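3. The Open Day Demonstration

3.1 Setting and purpose

The work reported so far was done behind closed doors, with people who already knew what our robots can and cannot do. We wanted to find out how the same household tasks come across to people who had never stood next to a working arm. The Gilotstead open day in April gave us that chance. Over the course of the day, 226 visitors came through the demonstration room, and we have rarely learned so much in so few hours.

We chose a kitchen counter as the stage. Visitors arrive at a kitchen with strong opinions already in place. They know how a drawer should be pulled, how far it should come out, and which things you would rather not knock over on the way. An earlier demonstration by our group used colored pegs and a board, and people watched it politely for a minute and moved on. At the counter they stayed, they leaned in, and they argued with each other about what the arm ought to do next!

The counter was left full on purpose. A cleared surface makes planning easier, but it also makes the task look like a trick. We kept a toaster, canisters, mugs and a cutting board in place, along with the food packages that crowd any shelf. The drawer task was therefore carried out in the middle of ordinary clutter, with the arm working close to things that it had no reason to touch.
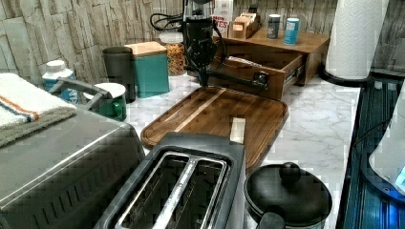 Visitors came in small groups and stood on the room side of the counter behind a low rail. Each group was told in two sentences what the task was, and nothing at all about how it was done. We held the explanation back until the end because we wanted first reactions, and because our pilot visitors had tended to repeat our own words back to us when we talked first. Khalil Khalaf hosted every session, so that differences between groups would not come down to differences between hosts.

3.2 Procedure

A session had three parts. In the first, the group watched a task being carried out once at normal speed, without comment. In the second, they were asked to say out loud what they expected the arm to do before each new movement began. In the third, they could ask anything they liked. The host wrote down the questions as they were asked, word for word where possible, and a second observer noted the moments at which people spoke up on their own.

We ran 35 sessions in all. The task software was Brornerik, in the same version used for the experiments in Section 2, with no changes made for the public. We thought about slowing the motions down and decided against it - a slower arm would have been a different arm, and the comparison with our laboratory results would have been lost.
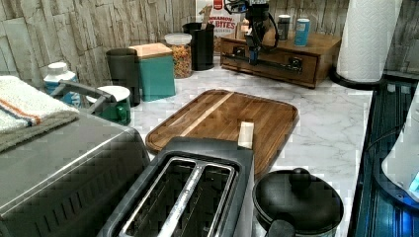 The prediction part turned out to be the liveliest by far. Within a group there was nearly always someone who took the role of commentator, and the others would correct that person with real passion. Children were especially good at this. They watched the wrist, while most adults watched the object, and the children were often first to call out where the arm was heading. We had not planned to look at age at all, and we now wish we had recorded it.

At the end of a session each visitor could fill in a short card. The card asked for one thing that was easy to follow, one thing that was puzzling, and one task at home they would like to see tried. Filling it in was voluntary. We received 98 cards, and several people turned theirs over and continued on the back, with sketches of their own kitchens.

3.3 What visitors noticed

In total the host and observer logged 1,064 remarks and questions. They were sorted following the scheme of Khasawneh, which separates remarks about the goal of a movement, remarks about its manner, and remarks about safety. We had expected safety to lead. It did not, and manner was the largest group by a comfortable margin. People wanted to know why the arm approached from one side, why it paused, and whether it was "thinking" when it paused.

The pauses deserve a closer look. To us a pause is a planning step and hardly worth mentioning. To a visitor it reads as doubt, or as care, depending on what comes next. When a pause was followed by a smooth movement, the remarks were warm ("it's checking first"). When it was followed by a correction, the same length of pause was taken as a sign that something had gone wrong. This is a lovely result for anyone who designs motion for shared spaces, and it cost us nothing but the patience to write things down. 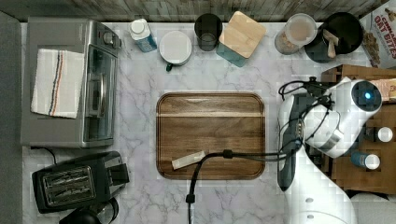
A second group of remarks dealt with objects that played no part in the task. Visitors asked whether the arm knew about the glass, whether it would mind the towel, and whether it could tell the lid of a jar from the jar. The honest answer in many cases was that the planner treats such things as volumes to be avoided and has no further opinion of them. People found this answer interesting, and some found it a little disappointing. One visitor asked whether the robot would be just as careful with a stone as with an egg, and that question has since been written on the whiteboard in our office.

Cables came up as well. Many visitors followed the cables with their eyes and asked if they ever caught on anything. We had stopped seeing them years ago. The next version of our setup sheet, prepared together with Jalluseo, has a line on cable routing that was added as a direct result.
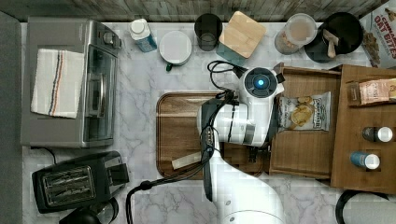

Figure 4. Demonstration counter at the open day, with the arm over the wooden tray and food packages in the boxes to the right.

3.4 Limits of the observations

Visitors to an open day have chosen to be there, and most of them like machines already. The remarks should be read with this in mind. The second observer stood in plain view and may have encouraged people to talk. We also have no second rating of the sorted remarks, so the borders between goal and manner rest on one person's judgment, though the difference in size between the groups is large enough that we are comfortable reporting it.

The late afternoon sessions were shorter than planned, as the line outside had grown and we did not want to turn anyone away. In those sessions the third part was sometimes held in the hallway, where the host could no longer point at the counter. Questions asked there are included in the total but were left out of the discussion of pauses above.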